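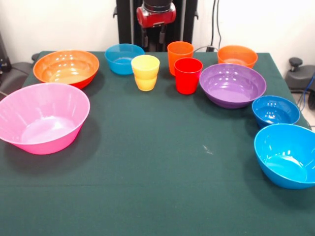 Unit 4: Plastics in the Home

Reading before class: the Kairys packet, pages 23 to 30.

Most household plastics belong to one of two groups. Thermoplastics soften when heated and can be shaped again. Thermosets harden once during molding and will not melt afterward. Polypropylene and polyethylene are in the first group. Melamine is in the second, so old melamine plates can't be melted down with other plastics.

Color

Pigment is normally mixed in before molding, often as concentrated pellets called masterbatch. The color runs all the way through the wall of the piece, and a scratch does not show a different color underneath. Some red and yellow pigments fade in sunlight sooner than others.

Molding

In injection molding, melted plastic is pushed into a closed steel mold, cooled, and ejected. Look for the gate mark, a small raised dot usually found on the base. Walls should be close to even in thickness. A thick spot cools slowly and may leave a dent called a sink mark.

Resin codes

The number on the base names the resin. It does not mean the item is accepted for recycling where you live. Check the Musau list for local rules.

For Tuesday

Find two molded items at home. Write down the resin code, if any, and sketch where the gate mark is. Lab groups using the Trovora worksheet should finish questions 1 to 4 first.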